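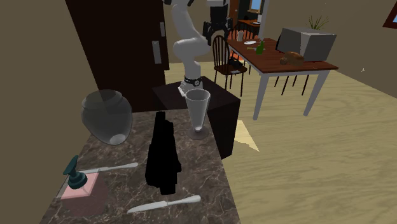 Does the pick order count for marks in the kitchen task, or only the final layout?

Only the final layout counts, but a knocked-over object costs you whether or not you stand it up again afterwards.

Thread: Kitchen task, simulation round - questions and grumbles
Club forum > Student projects > Binilport

csonka_fan wrote:
Thanks, that clears up the marks. Next one. We've got the arm reaching the near counter fine but every plan starts by swinging the upper link round towards the chair at the dining table. It doesn't hit anything so far. Is there a penalty for going close, or just for contact?

Nabil Issa (moderator) wrote:
Contact only. The checker logs collisions between the arm and anything in the room, furniture included. If it logs nothing you lose nothing. I would still put a keep-out box round the chair, as the start pose gets shifted a bit between runs and you may not be so lucky every time.

pallet_jack wrote:
We did that and the planner got much slower. We have 800 steps per attempt and used most of them getting out of the start pose. Took the box off again and the scores went up.

Nabil Issa (moderator) wrote:
How big was the box?

pallet_jack wrote:
Whole dining table plus chairs. One box.

Nabil Issa (moderator) wrote:
Well, there you are. Do the one chair on its own. The rest of the table is further back and you have no reason to go there in this task.

Réka Virág wrote:
Can we talk about the glass and the jar? Both are see-through and our depth values on them are rubbish. The black thing between them is worse in a different way. It comes out as a flat shape with no surface on it, so our pose estimate flips it back to front about as often as it gets it right.

csonka_fan wrote:
Same with the black one. We wondered if a texture had failed to load.

Nabil Issa (moderator) wrote:
I have asked about the black object and have no answer yet. Until I do, treat it as an obstacle. You are not asked to pick it up in round one, so you only need its outline and a margin.

Réka Virág wrote:
Fine for that one. The glass we do have to move though.

tworld_tim wrote:
Why are you using depth for the glass at all? The simulator gives you the object poses. Read them off and be done with it.

Réka Virág wrote:
Because the write-up is meant to say how it would work on a real arm, and a real kitchen doesn't hand you a list of poses.

tworld_tim wrote:
The write-up is a fifth of the marks. I'd take the other four fifths.

Réka Virág wrote:
That's your choice. Our team signed up to do the vision part. If we read the poses off the simulator we've done a scripting exercise.

pallet_jack wrote:
I'm with Tim on this. We're a team of 2 and one of us has never written any Python before this term. Getting the gripper to close on a knife handle without pushing the knife along the worktop is plenty to be getting on with.

Nabil Issa (moderator) wrote:
Both are allowed. The rules say you must state which one you used. Teams using camera input only are listed separately in the results, so you are not competing against somebody who read the poses.

Réka Virág wrote:
I didn't know they were listed separately. That helps.

For the glass, what has worked best for us is finding the foot and the stem in the colour picture and ignoring the bowl. The base is round, so we fit an ellipse to it and get the position from that, given that we know the height of the counter. Then we grip the stem low down. The veins in the marble confuse the edge finder, so blur first.

csonka_fan wrote:
Does that work for the jar?

Réka Virág wrote:
Not really. It's wide and round and there's no stem to go for. We grip at the neck, but finding the neck is hit and miss. If anyone has a better idea I'd like to hear it.

kuslow_b wrote:
Kuslow team. We had a go at the jar by training on pictures of it. 2000 renders with the lighting changed and the objects moved about. It finds the neck on most of our own test pictures. Haven't tried it in the full room yet, with the sunlight on the floor and all the rest of it in the background.

tworld_tim wrote:
How long did 2000 renders take?

kuslow_b wrote:
Overnight on the lab machine. 1057 of them turned out to have the jar half hidden by the soap dispenser, as I'd got the placement range wrong. I kept them in. Might be why it copes when something's in front.

pallet_jack wrote:
On the knives, since there are two of them. Which one is "knife_a"? We've been going for the lower one, nearest the edge of the counter.

Nabil Issa (moderator) wrote:
Check the name in the object file and don't go by position. The two get swapped between layouts. Prukuvitz lost a whole set of runs to this in June.

prukuvitz_lab wrote:
We did. Thanks for bringing it up.

pallet_jack wrote:
And do we take it by the handle? The handles both point right, and the blades left. From where the arm is mounted, the approach on the upper one brings us very near the black object.

Nabil Issa (moderator) wrote:
Handle only. Gripping the blade is scored as a failed pick. If you're tight for room, come straight down from above and close across the handle. Don't slide in from the side.

csonka_fan wrote:
I don't agree that straight down is best. Ours clips the counter each time because the fingers are longer than the handle is thick. We tilt the wrist a little and it's been fine.

Nabil Issa (moderator) wrote:
Tilt if it works for you. Post your angle if you don't mind sharing it.

csonka_fan wrote:
Will ask the others. I think they'd rather wait until after we've submitted.

Nabil Issa (moderator) wrote:
Fair enough. Round one closes on December 8, 2020. Upload the log file together with the code, please. A log with no code can't be marked and I had three of those last time.

Réka Virág wrote:
Still after ideas for the jar. kuslow_b, would you share the renders?

kuslow_b wrote:
Yes, once I've sorted the file names. Send me a message with somewhere to put them.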